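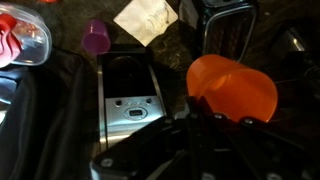

The Worktop Gallery: Kitchen at Matheson Road, Motham

Regular visitors to these pages will know the rules. People send in their kitchens, I put them up, and the rest of you write to me about the taps. The one below belongs to a rented house in Motham, and it comes with a dark worktop, a coffee maker, a toaster and a quantity of plastic cups, in the sense that all kitchens come with plastic cups.

The worktop is granite. It was there when the tenancy began, and the tenancy agreement devotes 2 pages to it, compared with half a line on the boiler. Granite of this colour hides coffee, gravy and the odd olive for weeks at a stretch. It doesn't hide crumbs, flour, sugar or anything made of white paper, so a household that lives on toast has chosen badly, or had it chosen for them.

Now, the coffee maker. Silver and black, with a small display window between you and your breakfast, and two round buttons to choose from. I have strong views on coffee makers with displays, which long-standing readers will remember from the Lellura business last January, when I said that a drink you can make with a kettle should not need its own clock. I had 6 letters. Four of them were in favour of the clock. I've softened a bit: if you're going to have one, have it where it can't be missed, and this one can't.

The toaster is black with chrome trim, and shiny enough to check your hair in. Toaster and coffee maker live close together, as they do in most houses, for the very sound reason that that's where the socket is. You can buy any number of books on the kitchen triangle, and in my experience every kitchen in Motham is arranged around the socket and the length of the shortest flex.

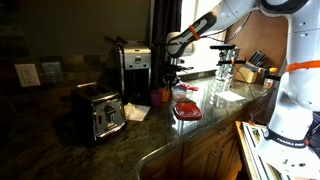
Toaster, coffee maker and a paper napkin in between, with purple and orange cups further along the granite.

I'd like to put in a word for the wall. Dark olive, over dark stone tiles, over dark granite. Whoever decorated had a mood in mind and stuck to it. The paint people at Natow do a shade very like it, and their leaflet recommends it for "rooms of an evening character", so you may as well have your porridge by candlelight. The window does what it can.

The cups are the cheerful part. Purple and orange are not colours anybody picks for a kitchen, they're colours that arrive in a packet for a picnic and then stay for nine years. I've got a green one that has outlasted two dishwashers and a marriage (my sister's, the cup was a loan). They stack badly, they fall over if you look at them, and they are the first thing out of the cupboard when anyone under ten wants a drink.

As for the clear food container in the first picture, I make no comment on how many lids it has collected. Our survey on lids closed last month with 502 replies, and between you you own up to 2,971 lids that fit nothing in the house. One reader in the flats behind the station has given them a drawer to themselves. I've asked for a photograph and will put it up when it comes.

Paper napkins have also been raised, chiefly by people who think a kitchen should have a tea towel and leave it at that. I keep a pile by the bread bin and use them for everything except meals.

Next in the gallery: a galley kitchen on the Lellura side of town with the fridge in the hall. Pictures should be sent in at full size, please, and with the washing-up wherever it normally is. Letters about this month's worktop are welcome until the next page goes up, and letters about clocks go in the usual folder.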